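Kitchen reset helper wanted, Hilside, two afternoons a week

Hi! I run Sikden, a tiny business that gets rental kitchens back in order between guests, and I need another pair of hands starting in March. It's only me and one part-timer right now, we're looking after 36 kitchens between us, and I've been eating lunch in my car more than I'd like.

So what's the job? You go in after checkout, put the kitchen back the way the owner wants it, and restock whatever has run low. Counters get cleared and wiped, the stove gets a proper going-over (grates off, please, every time), cupboards get a quick look, and the supplies we carry in get put away. Most kitchens take 45 minutes. The big ones on Sutherland take longer and I pay extra for those, so don't rush them.

No experience needed, really. I'd much rather have somebody who likes a tidy drawer than somebody with a long resume. You do need to be okay with stairs, able to carry a full tote, and comfortable being in a stranger's home without me there. A car helps a lot but I've worked it out with bike people before, especially for the places near the bus line.

The pay is $300 a week for the two afternoons, noon to 6, plus gas money. I supply the cloths, cleaners, gloves and totes. There are 2 paid training shifts with me first, and if you hate it after those, no hard feelings!

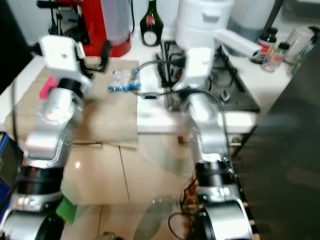
Restocking is the part I'm fussiest about, so let me go into it a bit. Every owner has a list taped inside the cupboard over the sink, and we follow the list even when it's silly (one of them wants the tea sorted by color, fine). Small stuff gets put away before you leave, so a clear bag of little blue-and-white packets sitting out on the counter like that would need a home, and a big flat tan sheet like the one it's lying with gets picked up too. I'm extra careful about that with a gas stove right next to it. The row of things along the back of the counter gets pulled forward so you can wipe behind it, then everything goes back in the same order.

To apply, drop a note in the Tikora app (search for Sikden) or leave one in the box by our door in Hilside. Tell me which afternoons you're free, how you get around, and what your own kitchen counter looks like right now. Mine has mail all over it, so no judgment. I answer messages in the evening, usually after 7.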